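Notebook, bench 2, February

Ribbon task, second block. Diarmuid driving, me on logging and resets until lunch, then swapped.

Aim for the block was 70 good episodes of pulling a bow open on a wrapped box, both arms, starting from a random tilt. Got 52 kept and 18 thrown out. The 18 are still on the disk under "reject" because Maeve Keogh wants them for the failure classifier, so please don't clear that folder when you do the nightly tidy.

Setup as before. Two arms on the Brimel mounts, wrist cameras on both, gift boxes on the printed board. Gripper force turned down one step from what we used for the glove sorting. At the old setting the fingers dented the lids, and after a few goes the dents were easier to spot than the bow, which I don't want the policy learning from.

Notes on the driving. The satin is slippery and the fingers don't close on a single layer of it reliably. What works is to come down at an angle with one arm, press the ribbon against the lid with the tip, drag it a little so it rucks up, then close. Diarmuid got quick at this by the middle of the morning. I was slower and tended to come down too steeply, and then the box slid off towards the edge of the board. Steadying the box with the other hand helps but it has to arrive first. If both arrive together the box turns between them and you lose the bow.

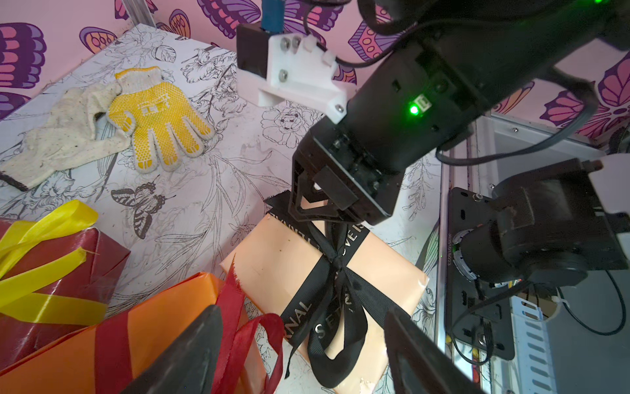
Peach box, black ribbon, from the wrist camera. Finger of the other arm pressed on the ribbon.

The pressing step needs its own label. In the current scheme it falls under "approach" and then jumps straight to "grasp", and the annotators at Drinau have been putting the boundary anywhere within a second or so of contact. I've asked for a "press" segment between the two. It means going back over the first block by hand. Maeve has said she'll take half of it.

Focus on the wrist cameras: our own fingers are very soft in the picture and the box is fine. Left it alone. Changing the lens position in the middle of a set would be worse than living with it.

Box wear. The peach one is getting scuffed at the corners and the paper has torn a bit along the bottom. Still usable. I'd like to keep it in for variety, but the episode sheet should say which boxes are worn so that we can split on it later. Added a column, values are new / worn / retired.

Clutter. Left the orange and the dark red gifts on the board for this block, and the work gloves too. The old Kudo checkpoint used to go for the brightest bow on the table whatever it was told, so I want plenty of episodes where the target is the black ribbon and there's a red or yellow one close by. Gloves go back in a different position every ten episodes or so. Diarmuid forgot twice and I forgot once, all marked in the sheet.

Reasons for the rejects, as logged:
box pushed off the board
bow pulled into a knot
operator stopped early
left stream dropped frames

The knots are the annoying ones. If you take the tail from underneath the loop it tightens, and then the reset takes longer than the episode did. Retying by hand is the slow part of the whole job anyway. We tried tying up a few boxes ahead of time, but the bows went flat while they waited and looked nothing like the fresh ones. Went back to tying as we go.

Dropped frames were all on the left arm and all after Festus had been up for more than 2 hours. Restarted the recorder and it went away. I suspect the disk and not the cable, but I haven't tested either properly. Next person in the morning, could you start a fresh session and watch the buffer number for a while before driving?

Running total for the ribbon task is 1317 episodes with today's in, rejects not counted. Training run queued on the full set with the old labels, just to have something to compare against once the press segment is in.

To do
-- more black ribbon, it frays if you cut it straight so cut on the slant
-- fix the export script, it still writes the old column order
-- ask Diarmuid to write down his approach angle, he does it by feel at the moment
-- try one short set with the board turned round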